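23 August 2022
Sim bench, kitchen set, wrist view
Entry by Leanne Staniforth. Darren, Elli: please add below if you disagree.

Picking up the fault Darren logged last week. Symptom as he wrote it: the arm comes in toward the counter, the wrist rolls partway through the approach and stays rolled, and the run ends on a contact stop. No grasp attempted. He had put it down to the planner picking a bad elbow solution, and I started from there.

Reran the overnight batch with the same seeds. 20 runs, 2 contact stops, both on the approach and both with the wrist rolled. The rest finished the approach level. Stepped through the first bad one slowly. The roll is already in the target pose before the planner sees it, so the planner is doing what it is told. Elbow is fine in both. Sorry to the planner.

Went back through the target generator. It builds the approach pose from the counter frame plus an offset, and the offset is read from the Pradmont scene file. When Ji-hoon merged the new kitchens in July, the rotation in some of those files was stored w-last and our loader reads w-first. For most of the counters the error gets caught by the range check. For a few it comes out as a legal pose with a large roll, so it passes and the arm goes there.

Checked by hand on scene 49: swapped the order in the loader, same seed, wrist stays level and the approach completes. Swapped it back, the roll returns at the same step. Good enough for me as a cause, but I have only done it on the one scene.

Not explained yet: why the contact stop comes as late as it does. The force log shows a load on the left finger for several steps before the stop trips. In sim that costs nothing. Marjorie asked whether the cell arm at Faltthorpe uses the same threshold file, and it does. I have told them to keep the cell on reduced speed and not to load any of the new approach poses until this is closed. Elli confirmed by phone that the reduced speed setting is on.

Done today:
- loader patched on my branch, not merged
- check added that rejects any approach pose with roll over the limit, whatever the file says
- both bad runs saved in the Plivar folder with force logs

To do:
- Ji-hoon to list which scene files have the w-last order. I would sooner fix the files than have the loader guess.
- full batch again with the patch, same seeds
- contact threshold, separate entry. Darren has the old tuning notes.
- ask Elli whether the cell has its own copy of the scene files or reads ours

Wrist view from the first bad run, before the patch, is pasted in under this.

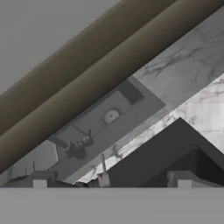

Wrist view, unpatched loader. Gripper along the bottom, counter and basin on the diagonal.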